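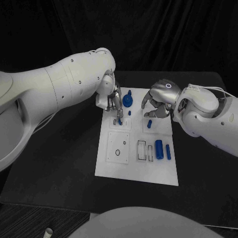
Dual booting Fedora on an old laptop, worth keeping Windows?

Posted in: General Linux

stidance
I have a laptop with a 2-core chip and a small SSD. Fedora runs fine on it from the USB stick. I only start Windows for tax software and one label printer. Should I shrink the Windows partition or wipe the whole thing?

grayledge
Wipe it. A dual boot on a small drive means both systems run out of room. I kept 20 GB free on mine for "just in case" and never touched it.

tak_on_tap
I'd keep it. You named two things you still need Windows for. Shrink it from inside Windows, turn off fast startup first, then let the Fedora installer use the free space.

grayledge
Tax software is once a year. He can borrow a computer in March.

tak_on_tap
The label printer isn't once a year. Some of those have no Linux driver at all. What model is it?

stidance
Don't have it in front of me. It's at the shop in Sturninberg and I'm back there Saturday. It's USB, no network port. 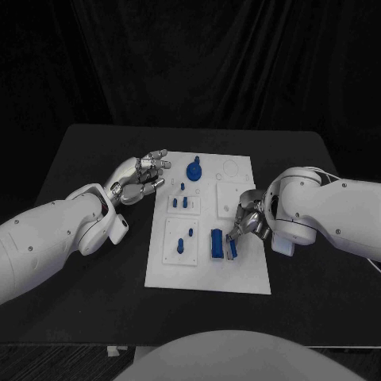

milldam
Does the Fedora installer need a separate home partition?

tak_on_tap
The default layout takes care of it. It makes home a Btrfs subvolume, so home and root share the same free space and you don't have to guess sizes.

grayledge
I still do a separate ext4 home. Easier to reinstall without thinking.

tak_on_tap
You can reuse the home subvolume on a reinstall too. I've done it.

grayledge
Fine, but you have to pick it by hand, and a beginner can wipe it by mistake. Back up either way.

stidance
Backup is running now, 18 GB to an external drive. I'll leave Windows alone until I've tried the printer from the live USB. If it prints, I'm wiping.

milldam
Please post the printer model when you have it. I have one that only prints blanks.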